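Mumell Student Robotics Project
Progress report to the Selvanayagam Fund, July
Prepared by Rokeya Sheikh, project lead

Summary

The project is on schedule in two of its three work areas. The hand-held gripper is built and in use, and the students have started recording practice runs with it. The written lesson units are behind and will be delivered in the next reporting period. Spending is within the approved budget.

Students

Seven students are enrolled for this period. They meet after school in the Mumell workshop and stay until 6:30 p.m. on build days. Two are new since the last report and were trained by the older members. Nusrat Navaratnam continues as technical mentor and signs off on all wiring before anything is powered.

Gripper design and printing

The second version of the gripper is finished. The first one had fingers that flexed too much when they closed on anything heavy, so the students thickened the pads and moved the hinge. Drawings went through four rounds before printing. The fingers are now black printed parts on teal arms, and a worn finger can be swapped without taking the arm off. Print failures were higher than planned in the first weeks - mostly parts lifting off the bed - and dropped after the group changed its settings. 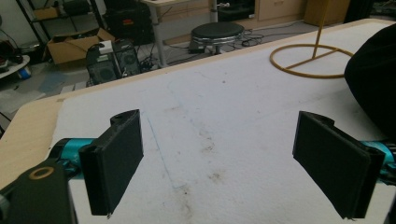

Page last updated: July, by R. Sheikh

Test station

Table trials are done over a white foam board, which gives the students a plain background and takes the knocks. The yellow-orange ring stand is one of the trial objects. Its thin pole and flat hoop base ask for different grips, and the students wanted at least one object that could not simply be pinched from above.

The group has logged 2286 practice runs so far. Over 600 of those were thrown out because the start or end of the run was missing. Nusrat has since added a short checklist at the station and the students now review each batch before leaving.

Budget

Filament and fasteners came in under the estimate. The replacement motor controller from Proltix cost $60 more than quoted, and we covered the difference from the supplies line. No change to the total is requested.

Problems and changes

Lesson units 3 and 4 are not finished. The student who was drafting them moved to the build team, and the work was not reassigned quickly enough. Rokeya will complete both.

Next period

- Finish lesson units 3 and 4 and send them to the Fund for comment
- Print a spare set of fingers
- Add smaller objects to the table trials
- Enter the manipulation event at the Prarkiritz student meet, if the rules allow hand-held tools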